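Course Notes, Unit 7: Color Contrast and Surround Effects
Instructor: Yatziri Ibarra
Lab sections: Aarne Riihimäki

Reading before lecture: course packet, chapter on opponent channels. The lab handout for this unit is separate and is due at the start of the October review session.

7.1 Scope

Unit 6 treated color matching with isolated patches seen through an aperture. Matching data of that kind predict whether two lights will look the same under identical viewing conditions. They do not predict what either light will look like. Unit 7 covers the first and largest correction, the effect of the surround.

7.2 Terms

Test field: the area whose appearance is being judged.
Surround: the area immediately bordering the test field.
Background: everything else in view, out to the limit of the visual field.
Simultaneous contrast: a shift in the appearance of the test field away from the appearance of the surround, with both present at once.
Successive contrast: a shift caused by a field viewed earlier at the same retinal location. Afterimages are the usual case.
Assimilation: a shift of the test field toward the surround. It occurs mostly with fine patterns, such as thin stripes.

Students mix up surround and background every year. On the exam the words will be used strictly as defined here.

7.3 Lightness contrast

A mid-gray patch looks lighter on black than on white. The patch sends the same light to the eye in both cases, so a meter gives the same reading. The difference is in the response.

The classical account is lateral inhibition. A retinal ganglion cell with a center-surround receptive field responds to the difference between light falling on its center and light falling on the ring around it. A bright ring lowers the response of an on-center cell. A dark ring leaves it nearly untouched. Cells along the border of the patch therefore signal different values on the two surrounds.

This account is incomplete. Receptive fields near the fovea are small, yet the whole patch changes in appearance, including areas far from any border. Either the edge signal is spread inward at a later stage or lightness is computed from ratios across edges over a wide area. Both models are in the packet. You need to be able to state one prediction on which they differ.

7.4 Chromatic contrast

The induced shift runs roughly toward the complement of the surround. A gray patch on a green surround takes on a pinkish or reddish cast. On a blue surround it looks slightly yellow. On a yellow surround it looks slightly blue.

Conditions that strengthen the effect:
- test field small relative to surround
- test and surround close in luminance
- surround of high chroma
- test field near neutral
- no visible gap or outline between the two

The last condition is easy to check. Draw a thin black line around the gray patch and the induced color drops. Lay tissue paper over the whole display, which softens the border, and the induced color usually increases even though the surround is now paler.

7.5 The Londanside data set

Problem set 7 uses the Londanside matching file. It holds 3,479 trials. After removal of trials with no recorded response and trials over the time limit, 3,048 remain. Use the reduced file. Each row gives observer number, surround chromaticity, test luminance, and the match setting. Observers numbered above 86 do not exist; if your import produces one, the header row has been read as data.

Plot the match setting relative to the no-surround match for the same observer. Do not average across observers before subtracting the baseline. Individual neutral points differ enough that averaging first will hide most of the shift at low chroma.

The problem set was written for Istell. Plostik will open the file but rounds chromaticity to 2 decimal places on import, and that is too coarse for part (c).

7.6 Surround effects outside the lab

Uniform surrounds are rare in ordinary viewing. A typical object borders several areas at once, under light that varies across its surface. Neutral objects show induced color most readily, particularly when a large part of what borders them is a single saturated hue. White objects present a further difficulty. Light reflected from a nearby colored surface adds real color to the white, and that color is toward the surface hue, opposite to the contrast shift. The two can partly cancel. Separating them requires a measurement at the object. 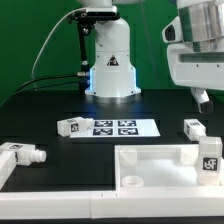

How can you tell reflected color from induced color without a meter?

View the area through a small hole in a neutral gray card, held so that the card hides everything else. Any tint that remains comes from the light itself. A tint that disappears was induced by the surround.

The card must be matte and lit by the same source as the object. A glossy card picks up color of its own and spoils the comparison. Give the eye a minute to settle before judging, or successive contrast will be mixed in with the result.

7.7 Assimilation

Replace a broad surround with thin stripes and the shift can reverse. A gray ground crossed by fine black lines looks darker, and the same ground crossed by fine white lines looks lighter. Stripe width at the changeover depends on viewing distance, so it should be stated in degrees of visual angle, never in millimeters. Optical blur explains part of the effect at the finest widths. It does not explain the part that survives when each stripe is clearly resolved.

The Chornovol figure in the packet (second page, lower half) can be seen both ways. Start at arm's length and back away until the shift reverses. Record the distance and convert it.

7.8 Review items

Be able to define each term in 7.2, list the conditions in 7.4, and sketch the response of an on-center cell at a light-dark border. The derivation of the ratio model will not be tested.

Unit 8: adaptation and the von Kries rule. Bring the gray card.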